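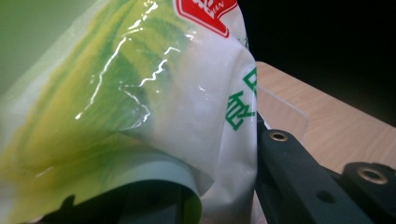 19 November 1999

Seal test on film bags, second round. Signe Solheim asked that I repeat the samples from the Wirno roll, as two of them opened at the corner last time. I cut 14 new strips, all across the seal, and let them rest overnight before pulling.

Result: 9 strips tore in the film itself, so there the seal is stronger than the material. Four peeled slowly from the inside edge. One slipped out of the clamp and I do not count it.

The peeled ones come all from the left end of the jaw. I think the jaw is a little colder there - the paper print I made with carbon sheet is also weaker on this side. Westerberg has the same bar in stock but wants to deliver first in December.

Tried a longer dwell on some spare pieces. It looks better, but the film becomes wavy near the seal and Zekotton will complain on that.

To do: measure jaw temperature at both ends, new Teflon tape, ask Signe where is the old clamp with rubber faces.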